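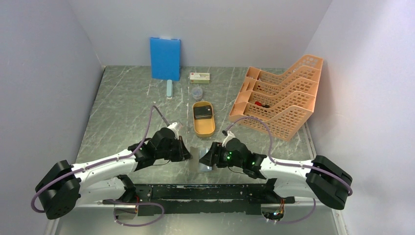
*The peach file organizer on the gray marble-pattern top, with the mustard tray in the middle.*

# Estance four-slot desk file organizer, peach

I'm Fatemeh Mousavi, I run the little Pivham shop, and I have been wanting to write up this organizer properly since April, when the first carton arrived and I kept two of them before a single customer had seen one (sorry!).

It's a plastic desk file organizer with four slanted compartments that step up in a row. The sides have a mesh pattern of small rectangular holes, and the tallest back panels have a grid of cutouts along the top. I love the color most of all. Peach sounds like it might be sugary, but on a gray desk it's warm and quite calm, and it gets along with mustard yellow much better than I'd have guessed.

## What I keep in mine

Mail goes in the first slot, bills I have to pay in the second, school forms in the third, and the last one is for magazines I keep meaning to read. My old Asus laptop lives beside it, closed, when I need the desk for wrapping orders.

The slant is what sold me. In a straight-up rack my thin envelopes slump over and curl at the corners, and in this one they lean back and stay put. I can flick through them with one hand while I'm on the phone. Small things do end up in there too, I won't pretend otherwise. You can see a little red something lying in one of the middle compartments, and at home I'm just as bad with erasers and hair clips. The holes in the sides mean I can at least spot them from across the desk.

## Give it some room

This is a big piece! It takes up a large part of the right side of the tabletop in the photo, pushed over by the wall, and I'd put it in the same sort of spot at home. If your desk is narrow, measure first and write to me with the number. I'd much rather talk you out of one than have you mail it back.

I'd also load the back slots before the front ones. Heavy catalogs do best in the tallest compartment, and then the light paper can go wherever you like.

## The tray

People always ask me for the tray as well, so yes, I sell it! It's the Fallahi oval tray in mustard yellow, glossy, with raised rounded rims. I drop my keys and wallet in it the minute I come through the door, and they don't slide off onto the floor anymore. It's sold separately, but if you order the two together I pack them in one box and you only pay shipping once.

The blue board leaning at the back, the small white box and the clear round container aren't part of either listing.

## Cleaning

I wipe mine with a damp cloth and a drop of dish soap. Dust does settle in the mesh (it's a lot of tiny holes, there's no way around it), so every few weeks I go over the sides with a soft dry paintbrush. An old toothbrush works too if it's very soft. Please keep it out of the dishwasher and off the radiator.

## Ordering

- **Color:** peach only for now
- **Compartments:** four, slanted
- **Material:** plastic
- **Item number:** 2000
- **In the box:** one organizer, no tray, no desk accessories
- **Packing time:** 24 hours from when your order comes in
- **Left on my shelf:** 9 organizers, 8 trays

Orders that reach me before noon usually go out the same afternoon. If you want a gift note, type it in the comments box at checkout and I'll write it out by hand (my handwriting is okay, not fancy). Returns are fine as long as the organizer is clean and you still have the carton, so hang on to that until you've tried it on your desk for a bit.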